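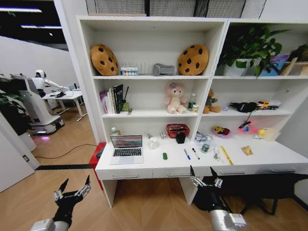

Damp survey before or after the offer?

meltby_mo
Evening all. We've found a terrace in Meltby that wants everything doing to it, and I mean everything, bless it. Built in the 90s by the look of the kitchen, though the deeds say otherwise! The agent is pushing for an offer by Wednesday. Do I pay for a damp survey first, or offer and then haggle?

Drahomíra Vondráček
Hello Mo, and good luck with it. I'd offer first. We paid for two surveys on houses we then lost, and that was money that should have gone on the roof. Put "subject to survey" in writing and keep a copy.

pointing_pete
Sorry, can't agree with Drahomíra there. Once you've named a figure you feel married to the place (I certainly did), and you'll talk yourself into anything. Ours at Prodholm needed 40 metres of skirting off and we'd already chosen the paint.

Drahomíra Vondráček
That's a fair point about the heart running ahead, Pete, but a survey doesn't cure that! I'd still hold on to the cash.

atticus114
Whichever you choose, use someone who doesn't also sell damp treatment. And keep around 15 per cent back for surprises, more if the wiring is old.

meltby_mo
Thank you all, you're very kind. Going back tomorrow with my dad and a torch, and I'll ask about the wiring while we're there.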